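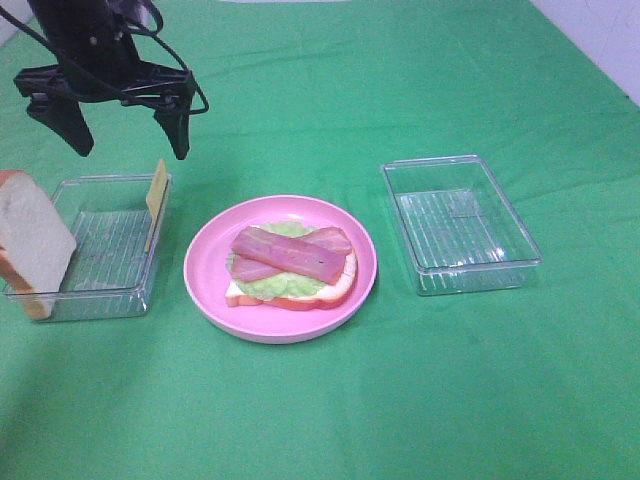 Report by Esther Makokha and Kagiso Zulu
Second-year project, Play and Learning Materials
2026-07-28

Home | Projects | Student reports | Library | Contact

The sandwich table: sorting and stacking with toy food

1. Why we chose this subject

In our course every pair must plan a small play table for children of four and five years old, and write a report on it. Many pairs chose blocks or water. We wanted something from the kitchen, as almost all children have watched somebody make a sandwich at home. They know the order already: bread goes first, and the other things go on top of it. So the child does not need a long explanation from the teacher.

Our question was simple. How should the pieces be laid out, so that a child understands where to take from and where to build?

2. The materials

The toy food comes from a set called Canero. We used only the sandwich pieces, among them bread, tomato and cheese. The rest of the set stayed in the cupboard, and I think this was a good decision. In our first plan we wanted to use everything, and the table was so full that it looked like a market.

The plate is round and pink, with a wide raised rim. We first had a flat board in mind, but the rim is helpful. It shows the child the border of the building place, and the bread lies in the flat part in the middle.

For the loose pieces we use clear plastic containers. They are rectangular, with rounded corners and ribbed lines in the base. We bought ours at Quintana for 260 shillings. Kagiso wanted coloured boxes at the beginning, one colour for each food. I preferred the clear ones, and after some discussion we agreed. With a clear box the child looks at the food itself and does not have to learn a colour code before the play can begin.

Over the whole table we put a green cloth. It makes the table softer and less noisy, and the pink plate is easy to find on it. The cloth makes small wrinkles all the time, also when we had ironed it. We stopped ironing it in the second week.

3. The layout

We tried several arrangements on paper and then on the table. The one we kept has the plate in the centre, with a container on its left side. In this container we put a slice of white bread and a thin yellow slice of cheese, at opposite ends. The plate can be empty, or it can hold a sandwich which is already begun, with bread at the bottom and a red tomato slice above it.

We discussed for a long time whether the pieces should lie flat or stand. The bread slice is rather big for the box. When it leans at the left end, it comes out over the rim, and at first I found this untidy. But a piece that sticks out is easy to take with small fingers. The cheese is much thinner, and when it lies flat on the base it is difficult to pick up. Standing against the rear wall, it shows its top edge above the rim and can be taken from there. So we wrote in our plan: thin pieces should stand.

4. Open sandwich or closed sandwich

The sandwich on the plate is open-faced. A closed sandwich hides what is inside, and then the teacher cannot talk with the child about the layers. With the open one it is possible to ask "What is under the tomato?" and the child can look from the side — the tomato comes out a little around the edge, and the crust of the bread can be seen also.

The second slice of bread can be used later, for children who wish to close the sandwich and "eat" it.

5. What we would change

The cloth should be fixed under the table with clips. We would also like a container which is a little longer, so that the bread can be placed inside or outside as one wishes. Kagiso has seen one in the Billetti catalogue, but we did not order it, as our budget was finished.

In November we want to write three picture cards for the table, each with one order of layers. Our teacher at Kanside proposed also to add a card without a picture, where the child draws the sandwich first and builds it after. We have not decided about this yet.

Contact the project office | © Kanside student projects | Back to top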